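I've worked in the packing room at Pludwood for almost 33 months now, and since January a good chunk of what I used to do with my hands gets done by something else. People keep asking me about it down the pub, so I may as well write it up and send them the link!

We pack small stuff for opticians, mostly — lens cases, cloths, those tiny screwdrivers everyone loses. The old job was picking and bagging all shift, and by the end of it my thumbs were finished. Now we spend mornings on the handling side, going over the same little items again and again (cases are fiddlier than you'd think, being see-through), and afternoons on checking and returns.
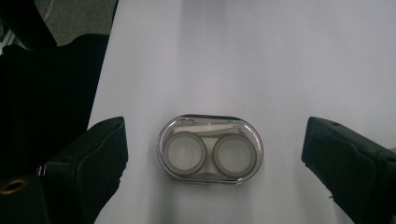 Did anyone lose their job over it? Two people moved across to the Pendumham site, and the rest of us stayed on with different duties and the same pay.

I was dead against it to begin with, I'll admit. What I miss is the chat. You could bag 100 cases and put the world to rights without looking down once, and checking needs your eyes and your brain, so the room's gone quiet. We've had the radio turned up to make up for it, which has started its own arguments.

On the plus side my wrists don't wake me up any more, and I've learnt how to read a fault log, which I'd never have gone near before. Training was a bit thin though — one afternoon and a handout — and I've told them so. There's another session promised for the late shift, so I'll see if the handout's got any longer.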